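To: Pliststead Home Water list
Date: December 26, 2024
Subject: Re: Well water and sourdough

> I moved out past Kelska in March and my starter has been sluggish
> ever since. Same flour, same jar. Could it be the well?

Oh, I love this question! Hard water can firm up a dough, and softened water can leave it slack, so yes, your well is worth a look. My list:

1. Test before you change anything. Hardness and pH first. A beaker and a small rack of tubes will do for a kitchen bench. 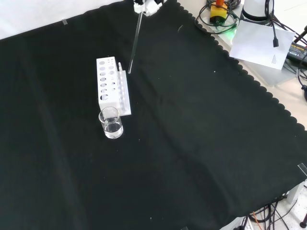

2. Run two starters side by side for 4 days, one on well water and one on bottled. Feed them by weight, at the same hour, and keep them on the same shelf – mine sulk if they're near the window.

Pour your water slowly and read the level with your eye right down at the line.
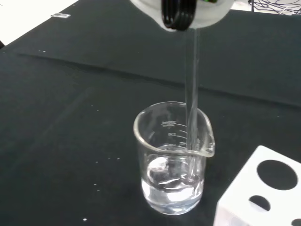
3. Write it all down. My Figueroa rye notebook is up to 112 bakes and I still go back to the early pages.

If you have a softener, take your sample from a tap ahead of it (often the outdoor one).

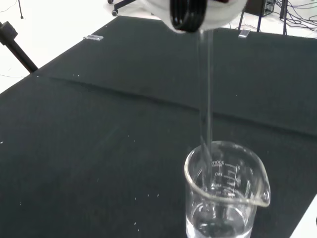
My own well came in very hard and the rye adored it, while the white loaves went tight and chewy until I cut the water half and half with bottled. Do post your numbers when you have them!

Clostero Road Baker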